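What my hands learned from teaching a gripper

I have worked since September in a small team at Skuvinent, and my job is to show things to a robot. When I say this to my family they imagine that I speak to it. I don't speak to it. I hold a gripper in my hand, or I sit at the remote station, and I do the same movement many times until the people who train the model say they have enough.

We have two ways of working. In the first one I walk with the hand-held gripper, which has the same fingers as the robot and a small camera near the wrist. I squeeze, the fingers close, and everything is recorded. In the second one I sit on a chair with two control arms in front of me, and the robot stands in the other room and copies what I do. The second way is slower and my shoulders hurt after it, but the movements are the ones that the robot can really do. With the hand-held gripper I can bend my wrist in a way that no motor of ours will follow, and then the recording is thrown away.

In the first week they threw away a lot of mine. I was too fast. I have folded clothes and hung up coats all my life, so my hand goes to the object without asking me. The software we use, Jirnar, showed me the path of my own hand as a line, and the line was terrible. It had a small hook at the end of every reach, where I corrected myself at the last moment. A person never notices this hook. The model learns it very well, and then the robot makes a strange little jump before it touches anything.

So I learned to be slow, and then I was too slow. If I stop above an object to think, the robot will also stop there, and it has nothing to think about. One of our first trained versions waited in front of a drawer for 14 seconds. I knew this pause. It was mine, from a Friday afternoon when I could not remember which drawer was next.

Now I follow some rules that I wrote on a paper for myself. I decide everything before I press record. I look with the camera and not with my eyes, so if the gripper can't see the place, I move the gripper first. I don't use my free hand, even when something is falling. When I make a mistake, I don't hide it, I recover calmly and finish, and I mark the recording as a recovery. These recordings are useful, more than I expected, but they must be honest mistakes. I tried to make them on purpose and they looked like theater.

The objects that stand upright and narrow are the most difficult for me. The approach has to come straight, with the opening of the fingers already in the right place, or one finger pushes the thing away before the other arrives. On a flat table I can feel with my whole arm where I am. Near a wall I lose this feeling, and I must trust only what is between the two fingertips.

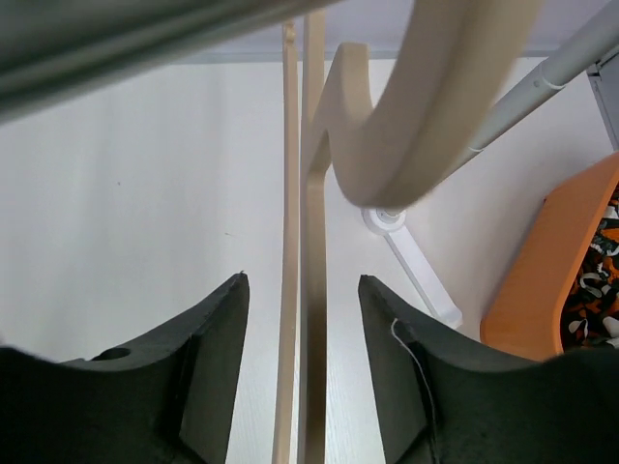 I practiced this kind of approach for some nine days before I was satisfied with the angle. The trick for me was to move my feet and keep the elbow quiet. My colleague at the next station does the opposite and gets good results too, so maybe it is only a matter of the body you have.

Something else I want to write down before I forget it is the breathing. At the remote station the control arms are very light, and you can see my breath in the data, a small wave up and down. I asked if it was a problem and they told me no, they have a filter. I still hold my breath when the fingers close. After two hours of this I am tired like after swimming.

Next month we change from Jirnar to another tool called Vosesier, and I will have to learn all the keys again. They say the replay is better there and I can cut the beginning of a recording by myself. I hope so, my beginnings are still too long.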